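Speaker notes - "Where Do All The Cups Go?"
Wednesday session, back room at Kendel

(Start before the slides are up. People will still be getting coffee. Let them.)

Hi everybody, come on in, there are seats down front and I don't bite. I'm going to talk about cups. Yes, for the whole slot. If you thought you were signing up for the session on budgets, that one's across the hall and you can still make it.

So I look after the shared kitchen at Draritz. If you haven't been, it's an old building with a lot of small groups in it, and everybody uses the same kitchen and the same break room. When I took it over, back in February, the very first message I got was from someone asking where the cups were. The second message was from someone else asking why there were so many cups. Same day!

(Pause. This usually gets a laugh. If it doesn't, just keep moving.)

Both of them were right, that's the thing. We had plenty of cups. They were on window sills, they were under desks, there was one in the stairwell that I walked past for a week because I figured it had to be somebody's. And the cupboard, where a person would go to look for a cup, had a gravy boat in it.

I want to tell you what we tried, in order, including the parts that flopped.

FIRST TRY - the matching set

I bought 100 plain white mugs. I was so proud of this. I thought, if every mug is the same then no mug belongs to anyone, and they'll all come home. Viorica Toma, who had the kitchen before me, told me it wouldn't work, and she was very nice about it, and I did it anyway.

Here's what happened. Same mugs all over the building, still none in the cupboard. And people were grumpy on top of it, because they'd liked their own cups and now they had this boring thing that looked like a dentist's office. By the end of the month I could find 11 of them. I'm not going to tell you what I paid.

(Don't tell them what I paid. Someone always asks.)

SECOND TRY - names

Okay, so go the other way. Bring your own cup, put your name on it. We had a marker on a string by the sink. This was better! People did wash their own cups more. But a name on the bottom is no good when the cup is standing up, and a name on the side comes off in the wash unless you get the right marker, and we did not have the right marker. So for a while we had a bunch of cups with a gray smudge on them, and everyone sure the smudge was theirs.

Show of hands, who has a cup at work that they would recognize in the dark? Right. Keep that in mind, because that's where we ended up.

THIRD TRY - cups you'd know anywhere

This one was Assunta Bellini's idea and I've been stealing credit for it ever since, so let me give it back to her in public. She said forget names, just ask people to bring a cup that doesn't look like anybody else's. Color, stripes, writing, whatever. And then give the cups one place to be - a table, out in the open, with a cloth on it so it feels like somebody cares about it. No doors.

I thought the cloth was silly. I was wrong about the cloth. A bare table collects mail and phone chargers. A table with a cloth on it, people sort of behave around.

(Next slide. Leave it up and drink some water.)

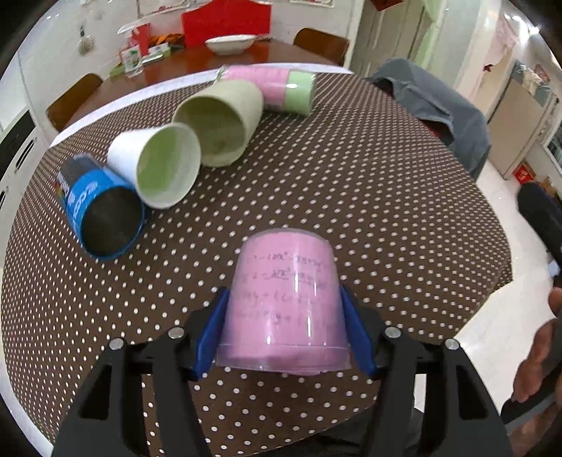 Cup table notes, from the Kendel talk
By Viorica Toma and Assunta Bellini's successor in the Draritz kitchen

Look at how different they are. You've got pink, you've got blue, there's a soft green one and a white one that's green on the inside, and at the far end a banded one in pink and green. You could tell someone over the phone which one was yours. My favorite is the pink one with the math on it, because I can make out what looks like a 12x squared and some plus signs and after that I'm lost. Please don't ask me to solve it.

The polka dots got a vote, by the way. We had 2 cloths in the running and the dots on dark brown won easily. Dark is the practical choice, it's a table for cups, you can guess what lands on it.

Notice that there's a second table behind, with the bowl and the odds and ends, a packet and a bag and so on. I feel strongly about this one. Cups get their own table. As soon as you put food down next to them the cups start drifting, and then you're back to window sills.

A few things people ask me, so I'll get ahead of them.

Lying down or standing up? I've gone back and forth. On their sides they roll if someone bumps the table, but you can see right in, and I like that. Stanciu's office does everything upside down on a rack and they swear by it. Pick one and see who complains.

What about visitors? Keep 2 plain mugs by the kettle. I still have some, if you'd like one. I have them in my car.

What about glass? Our rule is glasses live with the food, over on the wood table. The folks at Plidach mix them in and they seem fine, so maybe I'm too fussy.

(If there's time: the gravy boat story. If not, skip to questions.)

Questions, and please talk loud, the fan in this room is terrible. Sheets with the table setup are by the door, take one on your way out.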